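FOR IMMEDIATE RELEASE

Arkside members put out free build files for Kurka, a hand-held gripper for teaching a home-built robot arm

22 September 2024

Hi everybody! I'm writing this one myself, so it's going to sound more like me than like a press release, and I hope the editors on our list will forgive that. My name is Adelmo Benedetti, I'm a member at the Arkside shared workshop, and for most of the last year my bench neighbor Aravind Iyer and I have been building a pair of hand-held grippers called Kurka. We're putting out the full set of files today: drawings, parts list, wiring notes, the marker sheets, and the little program that sorts the recordings. It's all free to download, change and build from.

If you already build arms at home you can probably guess why we wanted this. Aravind has a bench arm called Grivow that he put together from surplus motors. It moves nicely. It also knew how to do about nothing, and every time we tried to teach it a chore by steering it with a joystick, one of us would lose patience after a couple of tries. (Me. It was always me.) With a hand-held gripper you skip the arm for the teaching part. You hold the tool, you do the chore with your own two hands, and the camera on the tool records what the fingers did. Later on the arm learns from that.

The chore we picked is slippers. You open a wardrobe, take a pair of slippers off the shelves, set them down, put them back. It sounds like a joke, but it has nearly everything in it that makes home robotics hard. There are doors in the way on both sides. There's a shelf above your hand and another one below it. And a fuzzy slipper is a miserable thing to pick up with two stiff fingers, as it squashes on one side and turns on the other, and the heel flops wherever it likes.

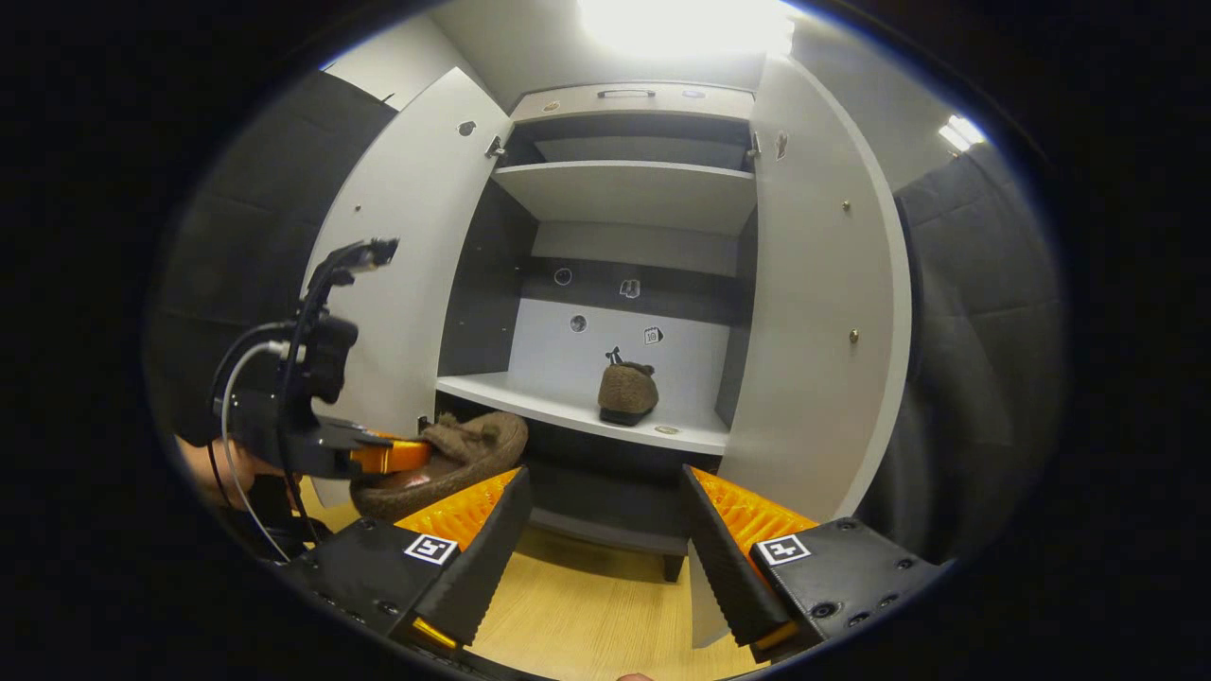
Photo: Kurka build team, Arkside. Free for editorial use with credit.

We work with a pair of grippers, one per hand, and each one has its own camera up on a mount. The lens is very wide, so straight things like wardrobe doors come out looking bent, and you get used to it. What matters to the software is that both fingers are always in view, along with the small black-and-white markers. The markers are how the program knows how far open the fingers are. We had tried a sensor for that first, on a wire down the side, and I broke the wire so many times that Aravind quietly took the whole thing off one evening and printed a sheet of markers instead. It was cheaper and it has never come loose.

The ribbed orange pads are the part I'm proudest of, and the part I got wrong the longest. There have been seven versions. The first ones were smooth and let go of everything. The second ones were so grippy that they pulled fuzz off the slippers, and I had to buy a new pair for my wife, who had not agreed to donate hers in the first place. Versions three through six were mostly me fiddling with the spacing of the ribs late at night and being sure each time that I had it. The seventh holds a slipper by the sole edge without chewing on it, and it lets go when you open your hand, which was somehow the harder half.

What's in the download

The build is meant for anybody with access to a shared shop, or a pretty good garage. You don't need a machinist. You need a drill press, a small printer, a set of hex keys, a soldering iron you aren't scared of, and two weekends if you've done this kind of thing before. I'd say plan on more if you haven't, and please read the page on the finger linkage all the way through before you start screwing things together. I know how that sounds! I wrote that page and I still put my own left one together backward.

We made the drawings with shared shops in mind. Every screw on the outside can be reached with the tool fully assembled, so you can swap a pad or tighten a plate between takes. The camera mount comes off as one piece and goes back on in the same spot. The markers print on ordinary label paper, and there's a test page in the file so you can check that your printer didn't shrink them, which ours did, and it cost us a week of recordings before we figured it out.

The parts list comes to $298 for the pair if you already have a camera for each one. We know that isn't pocket change. We've noted which parts can be swapped for cheaper ones and which shouldn't be, and the bearings are in the second group, please believe me on that.

The recordings are in there too, or a first batch of them anyway. They're all slippers and wardrobe, taken from the grippers' own cameras. We kept the clumsy ones in, the dropped slippers and the bumped shelf and the time I closed a door on my own wrist. Aravind was firm about this and I've come around to his view. An arm that has only ever been shown clean grabs doesn't have much to go on when a grab starts to slip.

A little about how we work

Arkside is a members' workshop on the Shawky side of the river, and the robot corner is the bit past the welding curtain. We did the early tries on a wobbly bookcase until we had something with doors. The doors changed everything. With the bookcase you could come at a slipper from any angle you liked, and the recordings looked great, and then we put doors on the problem and found out that our wrists had been cheating. There's only so much room to turn the tool once you're inside. We ended up making the body shorter and moving the grip back, and both changes are in the drawings.

Picking the slipper up by the sole turned out to be a good habit. If you grab the fuzzy part you get a different shape every time. If you go for the sole, the thing mostly keeps its shape while you back out of the cabinet, and you can keep it upright long enough for the camera to get a decent look at it. Most of our better recordings have that moment in them, where whoever is holding the tool backs out a bit, waits a beat, and then carries on. We ask new people to do it on purpose now.

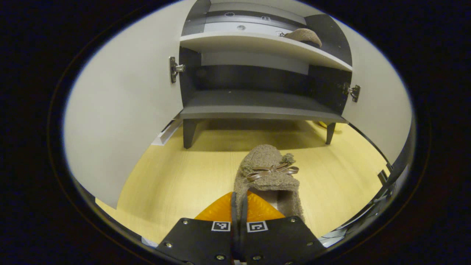
Can I build just one gripper, or do I have to make the pair?

One works fine for plenty of chores, and it's what we suggest for a first build. Anything you can do one-handed, like moving a slipper from the shelf to the floor, can be taught with a single tool. You'll want the second one when a job needs something held steady or passed across. The files are split so you can print and cut for one and come back for the other later, and the sorting program asks you at the start how many you're using.

Where Grivow is at

I don't want to oversell the arm. Grivow is one arm on a bench with a lot of tape on it. It can take a slipper off an open shelf and set it down. It's slow. It doesn't open doors yet, and it gets confused when the second slipper is lying on its side, and Aravind has told me I'm not allowed to promise a date for either of those. What I can say is that it learned what it does know from us holding these grippers, and that I never had to touch the joystick, and that makes me very happy.

Aravind asked me to put in something from him, so, in his words: "I'd like people to build one and then complain to us in detail. The linkage could be simpler. I think the cable wants to leave the mount at a different angle. Someone out there has already solved this on something else and I'd love to hear from them."

He means it. There's a page for changes and fixes along with the files, and he reads every note. If you send a drawing, send the hole sizes with it, he'll only write back and ask.

Coming up

We're running a build night at Arkside for five people who want to put a pair together with us there to help. You don't have to be a member. You do have to bring your own cameras and be all right with sanding. We'll go over the linkage first, everybody at the same time, and I'll have a backward one on the table so you can see what it looks like.

In December we'll put out the next batch of recordings, with shoes that have laces, if my nerves hold. We also want to try a narrower cabinet, and I'm collecting slippers in odd sizes for that. If you have a single that lost its partner, I'll take it, any color, the fuzzier the better.

Reporters, bloggers, school shop teachers and the plain curious are welcome to come see the grippers and try them. They take a minute to get used to. Your first grab will be bad and so was mine! Please call ahead so one of us is there and the good table is clear.

Contact

Adelmo Benedetti, Kurka build team, care of the front desk at Arkside. Ask for Aravind Iyer if your question has to do with the software or the arm. Build files and recordings are on the Kurka page of the Arkside site, and the sign-up sheet for build night is on the same page, near the bottom.

###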